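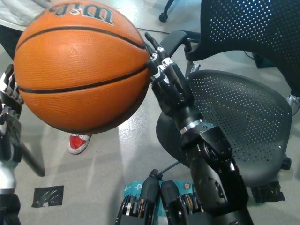

第四章 场馆移动式篮球架的安装与调试

4.1 适用范围

本章适用于Zadura系列移动式篮球架在室内木地板、室内弹性地胶及室外硬质地面上的首次安装、搬迁后的重新就位以及赛前调试。壁挂式和地埋式篮球架的安装要求见第五章。

安装工作应由经场馆管理方授权的人员进行。首次安装应至少由2人配合完成，其中一人为现场负责人，负责指挥升降和配重作业，并在完工后签署附表。未成年人不得参与安装，也不得在安装期间进入作业区域。

4.2 安装前的准备

1. 清理作业区域。移开长凳、记分台、隔网及其他器材，清除地面上的砂粒、水渍和胶带残留。

2. 确认地面平整。将水平尺分别沿边线方向和端线方向放置，记录读数。地面有明显起伏、空鼓或开裂的，应先行修补，不得用纸板、木片等临时材料垫高底座。

3. 确认地面承载能力。在架空木地板上安装的，应向场馆管理方索取地板结构图，并将底座滚轮的行进路线与龙骨位置进行核对。必要时在行进路线上铺设保护板。

4. 核对零部件。按照随箱清单逐项清点底座、主立柱、伸臂、平衡拉杆、篮板、篮圈、篮网、防护垫和紧固件。发现缺件、变形、裂纹或镀层脱落的，应停止安装并通知供货单位。

5. 准备工具。随箱附有Wurkley扳手组件一套，可用于本章所述的全部螺栓连接。水平尺、卷尺、工作梯及个人防护用品由安装方自备。

注意：紧固件袋内的自锁螺母为一次性使用件。拆卸后应更换新件，不得重复使用。

4.3 底座就位

1. 在滚轮锁定装置处于“开”位时，将底座缓慢推至端线以外的预定位置。推行时人员应站在底座后方，不得站在行进方向的正前方。

2. 以端线中点为基准，用卷尺校正底座左右位置，使底座中心线与球场纵轴线重合。

3. 将滚轮锁定装置拨至“关”位，逐一放下支脚，直至滚轮不再承重。

4. 调节支脚螺杆，使底座保持水平。调节完成后拧紧锁紧螺母。

5. 用手从侧面推动底座，确认各支脚均与地面紧密接触，无晃动和异响。

警告：配重未安装完毕之前，严禁升起主立柱或展开伸臂。违反此项要求可能导致篮球架前倾，造成严重人身伤害。

4.4 配重安装

配重采用Plutier配重箱，箱内为预制配重块，不得以砂袋、水桶或其他物品替代。

1. 打开底座后部的检修门，取下横向挡杆。

2. 由底层开始，从两侧交替放入配重块，使底座受力均衡。搬运时应使用配重块两端的提手，手指不得伸入块与块之间的缝隙。

3. 全部配重块放置到位后，装回横向挡杆并插入安全销。

4. 关闭检修门并上锁。钥匙由现场负责人保管，安装完成后移交场馆管理方。

4.5 主立柱与伸臂的安装

1. 将主立柱下端对准底座铰接座，穿入销轴，并在两端装上挡圈。

2. 安装平衡拉杆。拉杆两端的标记应朝向外侧，与底座上的标记保持一致。

3. 将伸臂与主立柱上端连接，先用手将螺栓旋入，待全部螺栓就位后再按对角顺序逐步紧固。

4. 接通升降装置，使主立柱缓慢升至工作位置。升降过程中，伸臂下方不得有人停留。

5. 升至工作位置后，插入机械锁定销。锁定销指示窗显示绿色时，表示锁定到位；显示红色或半红半绿时，应降下主立柱并重新操作。

6. 保持工作位置静置20分钟，观察主立柱有无下沉。静置期间不得悬挂任何物品。

说明：升降装置在低温环境下动作会变慢，属于正常现象。北方地区的室外场地每年自November（十一月）起，应按6.3节的要求更换低温液压油。

4.6 篮板与篮圈的安装

1. 将篮板平放在铺有软垫的地面上，揭去正面和背面的运输保护膜。保护膜未揭净会影响边框防护条的粘接。

2. 由2人分别扶住篮板两侧，抬至伸臂前端，对准连接孔后穿入螺栓。玻璃篮板与金属支架之间应放置随箱附带的橡胶垫片，不得使金属件与玻璃直接接触。

3. 将篮圈安装板置于篮板正面，使篮圈受力经安装板直接传递至伸臂支架。安装后，篮板玻璃不应承受篮圈的重量。

4. 用水平尺检查篮圈上沿，在前后和左右两个方向上均应水平。如有偏差，可通过伸臂前端的调节螺栓修正。

5. 自下而上挂设篮网，将网扣逐一套入篮圈下方的挂钩。挂设完毕后，检查网绳有无扭结。

6. 安装篮板下沿防护条及主立柱防护垫。防护垫的搭接处应朝向场外。

注意：清洁玻璃篮板时，应使用中性清洁剂和柔软棉布。含氨或含研磨颗粒的清洁剂会损伤表面印线。

4.7 高度校准

1. 确认篮球架处于工作位置，机械锁定销已插入。

2. 自篮圈上沿垂直向下测量至地面，将测得的数值与所执行的竞赛规则或校内活动规定进行比对。

3. 需要调整时，应先卸除篮圈上的一切附加物，再旋转高度微调手轮。手轮每次转动不宜过大，每次调整后均应重新测量。

4. 校准完成后，锁定手轮并加装铅封。铅封编号应记入附表。

供少年儿童使用的场地可选用低位挡。低位挡与标准挡之间的切换必须由授权人员进行，切换后应在记分台一侧悬挂标识牌，说明当前所处挡位。

4.8 试用与验收

安装完成后，应在开放使用之前进行试用检查。试用用球应充气适当，表面完好，气压以球体上的标注为准。

1. 从罚球线附近投篮，观察球触及篮板和篮圈后的反弹情况。同一场地两端的篮球架反弹表现应基本一致。

2. 观察篮板在受到撞击后的晃动情况。晃动应迅速衰减，不应伴有金属撞击声。

3. 检查弹性篮圈的复位情况。以随箱附带的测试挂具缓慢施力，篮圈下压后应能自行回到水平位置。禁止以人员悬吊的方式进行测试。

4. 试用结束后，重新检查全部螺栓的紧固状态，并在螺母与螺杆交接处划上防松标记。

5. 由现场负责人与场馆管理方共同填写附表，双方各执一份。

出现下列情形之一的，不得验收：

机械锁定销无法完全插入；
底座支脚悬空或持续松动；
篮板玻璃存在裂纹、崩边；
静置期间主立柱发生下沉；
防护垫缺失或固定不牢。

4.9 收拢与存放

1. 拔出机械锁定销之前，应确认伸臂下方及底座周围无人。

2. 操作升降装置，使主立柱平稳降下，直至伸臂落入底座上的支承架。

3. 扣紧支承架绑带，收起支脚，将滚轮锁定装置拨至“开”位后推行至存放区。

4. 到达存放区后，将滚轮锁定装置拨回“关”位。篮球架与墙面之间应留出不小于52厘米的通道，以便检查底座后部。

5. 长期不使用的，应取下篮网，罩上防尘罩，并断开升降装置的电源。

存放区应保持干燥通风，不得设置在疏散通道或消防设施前方。球类应另行放入球车或球架，不得堆放在底座上，以免滚落后卡入滚轮。

4.10 技术支持

安装过程中遇到本章未涉及的情况，应停止作业，并与供货单位的技术支持部门联系。联系时请提供底座铭牌上的产品编号、安装地面的类型以及故障部位的说明。

涉及配重、铰接销轴和升降装置的维修，须由Ķēniņš维修服务站的持证人员进行。自行改装上述部件的，相应部件不再享受保修。

本章技术内容审核：Sombat Rungrueang

附表的空白格式见本手册末页，可复印使用。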